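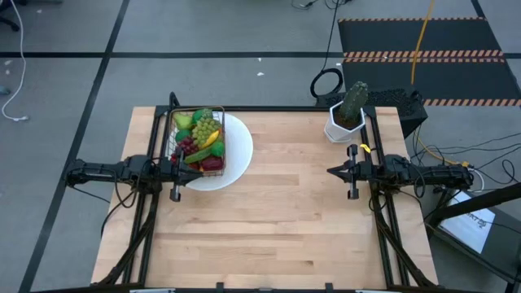
Item 212

The inventory of the Lirlow house was made in April by two people. Raili Hämäläinen wrote. Arvo Koskela measured and called out the numbers. The rule set by the estate was that every object be entered by room, by material and by condition, and that no object be entered by memory.

They reached the butcher-block table at 2 in the afternoon.

"Top, maple-colored, strips running lengthwise," Arvo said. "Condition good."

"Maple or maple-colored?"

"Colored. I haven't tested it."

She wrote it down. The plate was item 211. It was round and white and had no maker's name on the face. The basket standing on it was wire mesh with thin rims the color of old copper, and it hung a little past the left edge of the plate. Arvo gave the length, the width and the height, and then the contents.

"Fruit, artificial. One pear, light green. Grapes, pale green, one bunch. Grapes, dark red, one cluster. Lime, small."

"There's another green one behind the pale grapes."

"Lime or apple."

"Which?"

He bent over the basket for some time. "Enter it as round," he said.

Raili put down the pen. She had grown up in the house, a fact she had declared on the form before being hired. Her aunt had kept the same basket on the sideboard in the Viler Street room, and had moved the fruit every evening before supper. The pear went toward the window. The red grapes went low, where a child could reach them. Raili had once bitten one and been made to sit on the stairs until 8.

"It was an apple," she said.

"Is that from inspection?"

"No."

"Then it's round."

She picked up the pen and wrote: Item 212, basket, wire, with artificial fruit, including one green, round. In the column for condition she wrote good. In the column for value Arvo gave her 800, a number that covered the basket, the plate and the potted plant together, and she asked him to split it. He declined. The form allowed grouped values under section 2.

Before they went on to the pantry she turned over the lowest of the red grapes with one finger. There was a mark on the underside, two small dents set close together. She did not call it out, and Arvo had already started on the shelves.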